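首页 期刊 当期目录 过刊浏览 投稿须知 检索

2024-06-06 Lobo 项目组、Drevgate 人机交互研究室

4 开放日现场观察

4.1 场地与任务设置

前两节讨论的问卷量表是在实验室条件下编制的，受试者事先知道自己要评价什么。为了了解未经招募的普通观众如何看待家务机器人，我们在四月借 Ustska 园区的开放日做了一次现场观察。开放日由园区统一组织，Costen 提供演示房间，Lobo 项目组负责机器人的运行和看护，Drevgate 一方负责访谈和记录。园区为这一线路登记的预约人数为300人，分批入场，每批由引导员带到房间门口，听完简短说明后再观看演示。

演示任务沿用项目组平时的“取果”任务：机器人走到冰箱前，从上层取出水果，转向旁边的桌子，把水果放进篮子里。选择这一任务有几方面的考虑。任务过程短，观众不需要等待很久；动作的起点和终点都很明确，没有技术背景的人也能判断机器人正在做什么；水果形状不规则，表面光滑，对抓取有一定要求，但失手的后果较轻。冰箱门在演示前由工作人员打开，开门动作不属于这次演示的内容，引导员在说明中会讲到这一点。

桌子与冰箱相邻摆放，篮子放在靠近桌子前沿的位置，机器人转身后伸手即可够到。篮子没有固定，允许在放置时发生小幅移动，每批演示之间由工作人员放回原处。我们没有在桌面上贴定位标记。机器人所用的抓取策略由遥操作数据训练得到，训练集包含700条示教轨迹，全部在同一型号的冰箱和桌子前采集，光照条件与开放日当天相近。因此，本节的结果不能用来说明该策略对新环境的适应能力。

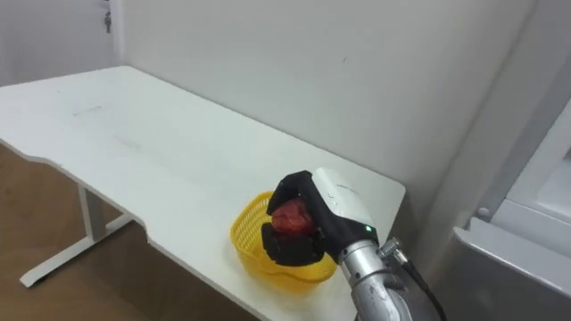 图1 取果任务的放置阶段，灵巧手握着红色果实，位于黄色篮子上方。

放置阶段是观众讨论最多的部分，也是项目组在说明词里着墨最少的部分。原先的说明词把重点放在抓取上，用了较长篇幅介绍手指如何配合，对放置只有一句“随后放入篮中”。预演时我们就注意到，在场的其他部门同事多半在手靠近篮子时才安静下来，于是在正式开放前调整了说明词，增加了对松手时机的解释。松手由策略网络直接输出，没有单独的接触判定模块；手指张开得过早，果实会从较高处落下，张开得过晚，手背容易带动篮子边沿。两种情况在训练数据中都有，标注人员未将其剔除。

4.2 观察与访谈方法

每批观众观看演示时，由2名记录员分别站在房间门内和走廊一侧。门内的记录员记录机器人的动作阶段和观众的可见反应，走廊一侧的记录员在观众离开后邀请其接受简短访谈。访谈自愿参加，不录音，只做笔录。提问提纲有三项内容：刚才机器人在做什么，哪一步看起来最难，是否愿意让它在自己家里做同样的事。观众如果主动谈到别的话题，记录员不打断，也不引导。

最后得到有效访谈记录54份。未成年观众由同行家长陪同时可以回答，但其记录单独存放，不计入上述数字。有几份笔录字迹不清，整理时两名记录员的理解不一致，按预先约定作废。访谈用语包括普通话和当地方言，方言部分由记录员当场转写为书面语，语气上的差别难免有所丢失。

观众站位用地面胶带限定在门口一侧，胶带在机器人最大伸展范围之外。机器人行走和转身时，看护人员手持急停开关，站在胶带以内。这一安排对结果有影响：观众多数只能看到机器人的侧面或背部，看不清手指与果实接触的细节。为此走廊里设了一块屏幕，同步播放机器人头部相机的画面。部分观众先看屏幕后看实物，部分观众顺序相反，我们没有对顺序加以控制，笔录中也只有一部分注明了顺序。

4.3 观众对动作的理解

几乎所有受访者都能正确说出任务内容。差别出现在第二项提问上。认为“拿”最难的人常以水果圆滑、容易滚动为由；认为“放”最难的人则更多谈到轻重，担心把东西摔坏或者碰倒篮子；还有一些人认为最难的是站在冰箱前保持平衡。持最后一种看法的人大多没有停下来看屏幕，他们的注意力放在腿部和上身的姿态上，对手的描述很少。

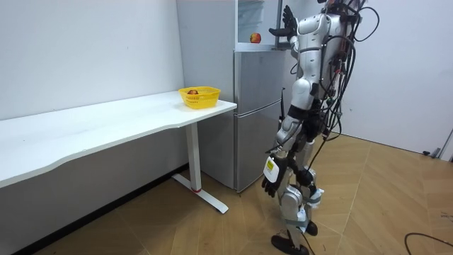 有受访者对平衡问题提出了不同意见，说自己并不担心它摔倒，担心的是它抬手的时候别人恰好从旁边经过，家里的厨房比这间屋子窄得多，老人和孩子不会像观众这样站在线外等着。记录员按原话记下后，又问他是否希望机器人在有人靠近时停下，他回答说停下也不够，最好能提前让人看出来它要往哪边伸手。

类似的意见在笔录中多次出现，我们将其归为“意图可见性”一类。项目组此前把安全问题主要理解为碰撞检测和力的限制，在这两方面做了较多工作；受访者所说的则发生在碰撞之前，涉及旁观者能否预判机器人的下一步动作。现有系统在伸手前没有任何提示，头部的转动由视觉需要决定，与手的运动方向不一定一致。有的观众以为机器人朝哪里转头就会朝哪里伸手，按这一线索去预测，结果与随后的动作不符。

关于屏幕的作用，笔录给出的信息比较零散。看过头部相机画面的受访者用词更具体，会提到手指从果实的哪一侧靠近、手有没有挡住视线。他们也更容易注意到动作中的停顿。抓取前手在果实附近会有短暂的调整，从门口看去像是静止不动，在屏幕上则可以看到指尖仍在缓慢移动。门口的观众有时把这段停顿理解为故障，个别人在此时转身离开。

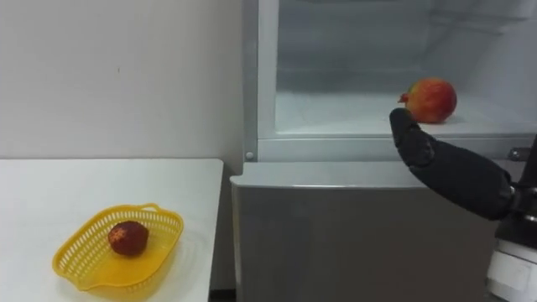
项目组内部对停顿是否需要缩短有过讨论。缩短停顿可以让动作更流畅，但在预演中，把调整时间压到较短的参数后，手指推动果实的情况有所增多，果实向搁板内侧滚动，后续的抓取姿态随之变差。开放日沿用了较保守的参数。引导员从第二批开始在说明中加入一句“它在对准位置”，此后没有再记录到观众询问是否死机。这句话的加入不在原定方案之内，因此前后批次的笔录在这一项上不可直接比较，表4中已分开列出。

取果任务中另有一个细节值得记录。水果在冰箱里的摆放由工作人员完成，我们没有规定朝向，不同的人习惯不同，有的把果蒂或花萼一侧朝向桌子，有的朝里。对策略而言，朝向会改变可见轮廓，进而影响手指的接近方向。观众对此并不敏感，访谈中没有人提到。但有几位受访者问到，如果冰箱里放的是盒装食品或者一碗剩菜，机器人能不能拿。引导员如实回答目前不能。

4.4 对任务完成的判断

研究人员把任务完成定义为：果实位于篮内，手已离开篮子上方，机器人回到待机姿态。观众的标准与此不完全相同。多数人在果实进入篮子时就认为任务结束，开始交谈或走动，不再等待机器人收回手臂。也有一部分人把冰箱门算在内，认为门还开着，事情就没有做完。后一种意见在自称平时负责做饭的受访者中较为集中，但我们没有系统收集受访者的家庭分工信息，这里只作描述，不作推断。 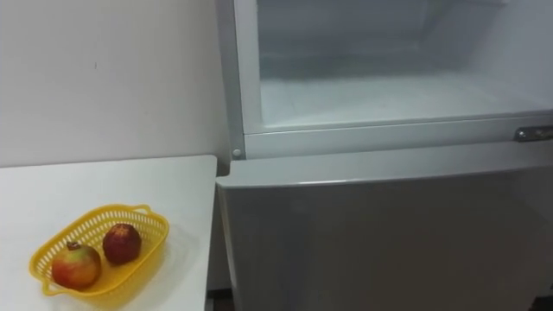 另一名受访者说，要是她让家里人去拿水果，回来不关冰箱，她会再叫他去一趟，对机器人也应该是一样的要求；至于水果在篮子里怎么摆，她不在乎，挤在一起或者歪着都可以，反正是要拿去洗的。

这一说法促使我们重新查看评价指标。项目组的评分表里有一项是放置后果实之间的间距，原意是反映放置的精细程度，占总分的一小部分；评分表里没有任何一项涉及冰箱门。从家庭使用者的角度看，这两项的轻重应当对调。关门动作之所以一直没有纳入，是由于门的阻力在不同机型上差别较大，示教时操作者也难以感受到门封的吸力，采集到的数据质量不稳定。Drevgate 一方建议在下一轮采集中把关门作为独立的子任务，先与取果分开评价，待两者都稳定后再连接起来。该建议已列入后续计划，所需的示教数量尚未确定。

4.5 局限

本次观察在单一场地进行，观众为主动预约开放日的人群，对机器人的兴趣可能高于一般居民。访谈时间短，第三项提问得到的回答多为“愿意”或“再看看”，追问不足，难以据此判断真实的接受程度。引导员的说明词中途有改动，站位限制了视线，屏幕观看顺序未加控制，这些因素的影响无法从现有笔录中分离出来。此外，观众知道旁边有人手持急停开关，其对安全的评价应结合这一条件来理解。

下一节将根据“意图可见性”和“完成标准”两类意见修订问卷条目，并报告修订后的预测试结果。

上一节 下一节 返回目录 参考文献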